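Lemdale Automation Open Day

The Lemdale Automation Open Day is a public demonstration event held at the Lemdale Technical Center, a shared workshop and laboratory building on the north side of Lemdale. It presents robot systems in operation to students, laboratory staff, small manufacturers and local residents. The event is organized by the center's Automation Section, headed since its founding by the engineer Razia Naqvi. Its best-known part is the tube handling demonstration, in which a two-armed robot works with capped test tubes and a rack on an ordinary table.

Background

The Technical Center opened in a former warehouse of the Truleck freight company. The building was divided into a machine hall on the ground floor and a row of smaller rooms upstairs. The first visitors came by appointment, mostly in groups from schools and from the hospital laboratory in the neighboring town. Requests for visits soon exceeded what the staff could handle during normal work, and in March of the following year the section proposed a single day on which all rooms would be open at once.

Early open days consisted mainly of talks, with short machine runs between them. Visitor comments collected at the exit favored the machine runs, and the talks were cut to a single opening address. Naqvi also dropped the use of recorded video in the upstairs rooms. Under the present rules, any system listed in the program must be run live, and a failed attempt is left to stand and then repeated if time allows.

Program

The day is divided into a morning session for registered groups and an afternoon session open to all. Visitors follow a marked route that starts in the machine hall and ends upstairs. The usual stations are:

Palletizing cell (machine hall). A fenced industrial arm stacks cartons supplied by Vanhove, a packaging firm with a plant in Lemdale.
Cart route (machine hall). A driverless cart carries bins between two marked stops.
Inspection bench (upstairs). Parts are sorted by surface condition under a fixed light.
Tube handling (upstairs). Two arms on one robot handle test tubes.
Control room (upstairs). Staff explain logging, fault codes and the emergency stop circuit.

Each station has an operator and a speaker. The operator does not take questions while the arms are powered. Children under the age set by the center must be accompanied on the upper floor.

Tube handling demonstration

The tube handling station was added to show fine manipulation to visitors who had seen only large industrial arms. The task is the transfer of conical test tubes between a tabletop and a plastic rack, using either arm or both. The tubes are kept capped throughout.

The task is considered difficult for several reasons. A tube lying on a flat surface can roll when touched off center, and the direction of its tapered end affects how it must be turned before it can enter a hole. The gripper fingers must close far enough to hold the tube without pushing it out sideways. A tube that is already standing in the rack presents a different problem, as its neighbors limit the space available to the fingers.

The station uses arms with two-fingered parallel grippers. Each gripper is mounted behind a white housing at the wrist, with its cable led back along the outside of the arm in a loose loop. The loop gives the wrist room to turn. Household articles such as plates and play food may remain on the far part of the table during a run, and the operator is not required to clear them if they are outside the working area.

A run is divided by the operators into four phases: approach, grasp, transfer and release. The speaker names each phase aloud as it begins. Pauses between phases are normal and are not counted as faults.
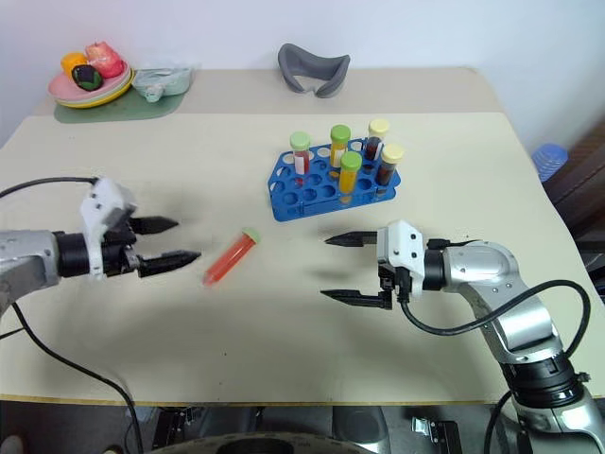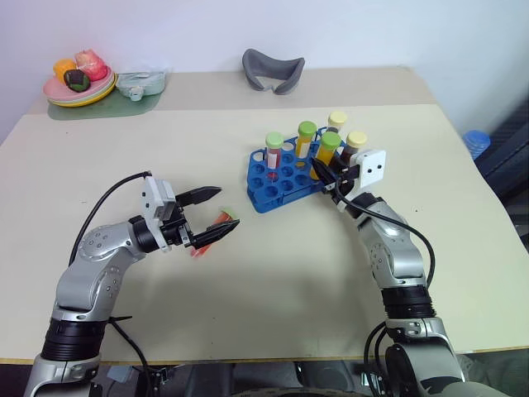 Arms and blue rack at the tube handling station. An orange tube lies between the open grippers in the first view; in the second, the right gripper is closed around a green-capped tube in the rack.

Operation and safety

The upstairs stations are not fenced. Visitors stand behind a floor line, and the operator holds a stop switch for the length of each run. Arm speed is limited in software, and the limit is checked before the doors open and again at midday. If a visitor crosses the line, the run is stopped and the arms are returned to their rest position before work continues.

Log records are kept with Jondex, a program written at the center for its own use. Jondex stores joint positions, gripper opening and the phase called by the speaker. It does not record visitors. An operator can mark an attempt as complete, incomplete or stopped, and must enter a short reason in the last two cases. The records are used afterward to find positions at which grasps tend to fail.

A dropped tube is handled by a fixed procedure. The operator stops the arms, a second staff member inspects the tube and its cap, and the tube is either returned to its starting place or withdrawn. Withdrawn tubes are replaced from a stock kept outside the working area.

Attendance

The open day held on Aug 11, 2023 recorded 2465 visitors over both sessions, of whom 333 came in registered groups. Access to the upper floor was limited to 30 people at a time, and the wait at the foot of the stairs became the main complaint. The center responded by placing a screen with the running order in the machine hall and by issuing timed slips for the tube handling station.

Reception

Comments from laboratory staff have dealt mostly with speed. Several noted that a trained person can load a rack much faster than the robot does at its limited demonstration speed. Naqvi replied in the center's newsletter that the station was meant to show handling and error recovery, and that throughput was a separate matter to be tested with the speed limit removed and no visitors in the room.

Teachers have asked for a printed sheet covering the phases of a run. A draft was issued at the inspection bench, then revised to include a glossary and a drawing of a parallel gripper.

See also

Lemdale Technical Center
Parallel gripper
Laboratory automation
Two-arm manipulation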